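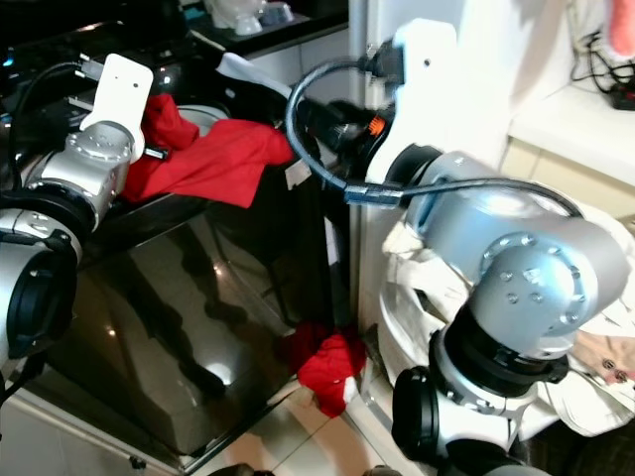 Section 4: Setting up your petition in Mikier

Welcome back! By now you should have an organiser account and a confirmed email address, so we can get on to the part most people came for, which is putting a petition together and collecting signatures that your council will accept. Put the kettle on first if you like. It isn't hard, but there are a few screens to get through and it's nicer to do them in one sitting.

We'll follow the petition Nhi Hoàng set up in September, asking Jistodton council to keep its evening meetings open to the public, and you can swap in your own details as we go.

4.1 Create the petition

1. From the organiser home screen, choose New petition.
2. Type a short title. You have 80 characters, and the counter beside the box turns red when you run over.
3. Under Addressed to, start typing the name of your council and pick it from the list. If it isn't there, choose Other body and type the name in full, spelled the way it appears on the council's own letterhead.
4. Write your request in the large box. The limit is 2000 characters, spaces included. Say what you'd like the council to do in the very first sentence, and leave the history for further down (we know how tempting it is to begin at the beginning!).
5. Choose Save draft.

Note: Drafts are visible only to you and to anyone you've added as a co-organiser. Have a neighbour read yours over before you go any further.
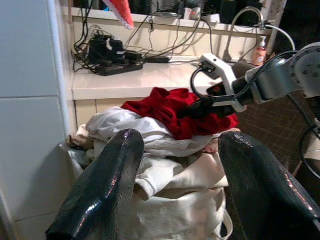 Gripper fingers and a pile of pale laundry.

4.2 Set the signing rules

1. Open your draft and choose the Rules tab.
2. Set Minimum age. Nhi chose 17 for hers, but your council may have its own rule, so do look up its petitions policy before you settle on a number.
3. Set Signature goal. A goal of 100 is a friendly place to start, and you can raise it at any time while the petition is open.
4. Turn on Require street address if your council only counts residents. Addresses are never shown on the public page.
5. Choose a closing time. The petition stops accepting names at that moment, so an evening time is kinder to people who sign after work.

Caution: Once the first person has signed, the wording of your request is locked. You can still fix the closing time and the goal, but a changed request means a new petition and a fresh set of signatures.

4.3 Add paper signatures

Plenty of folks would still sooner sign at a market stall, and they're very welcome.

1. Choose Print sheets. The Obi layout has larger lines and suits a clipboard; the Inari layout fits more names on each page.
2. Make sure the full request is printed at the top of every sheet you hand out.
3. When a sheet is full, choose Add paper sheet and type the names in exactly as written, even where the spelling looks odd to you.
4. Keep the originals somewhere safe, as the council clerk may ask to see them.

Note: If someone has signed both online and on paper, Mikier marks the second entry as a possible duplicate and leaves the decision to you.

When you're happy with everything, go back to the Rules tab and choose Publish. Submitting the finished petition to the clerk is covered in Section 5.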